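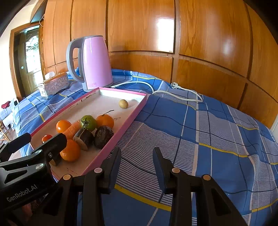
Mitarbeit in der Geräteplanung gesucht (m/w/d), Teilzeit, ab November

Die Firnurley sucht Unterstützung für Beschaffung und Budget im Bereich Handgreifer und Robotik. Die Stelle umfasst 23 Stunden pro Woche und ist zunächst befristet.

Aufgaben:
Bedarf an Greifern, Ersatzfingern und Kleinteilen erfassen
Angebote einholen und vergleichen, zurzeit vor allem von Zillono und Pagano
Budget für das kommende Jahr aufstellen und fortschreiben
Verbrauchsmaterial für die Sortieraufgaben einkaufen — Tabletts, Obst, Gemüse
Liefertermine und Gewährleistungsfristen überwachen

Für Ersatzteile stehen im ersten Halbjahr rund 3.000 Euro zur Verfügung. Größere Anschaffungen werden einzeln beantragt. Die Anträge bereiten Sie vor, freigegeben werden sie von Lucrezia Ferri.

Gearbeitet wird an gewöhnlichen Gegenständen in Wohnräumen. Mandarinen, eine Möhre und ein angeschnittenes Stück Gemüse auf einem Tablett gehören ebenso dazu wie Kirschtomaten.
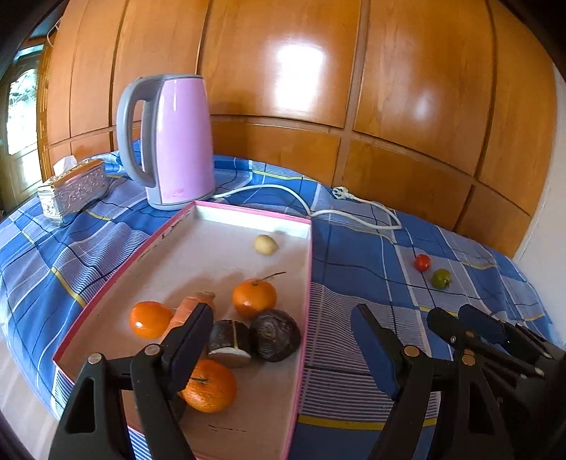 Noeline Ormsby rät Bewerbern, sich vorher mit Lieferzeiten zu beschäftigen: Der Anschaffungspreis sei schnell verglichen, bei den Ersatzteilen müsse man dagegen oft mehrfach nachfragen, und wer das zu spät einplane, habe im Frühjahr Geräte ohne Finger.

Sie bringen mit: kaufmännische Ausbildung oder vergleichbare Erfahrung, sicherer Umgang mit Tabellen, gutes Deutsch, Englisch für den Schriftverkehr. Technische Vorkenntnisse sind hilfreich — Bedingung sind sie nicht.

Bewerbungen mit Lebenslauf bitte bis 23. Oktober 2022 an Corrado Santoro, Firnurley, Stichwort Geräteplanung.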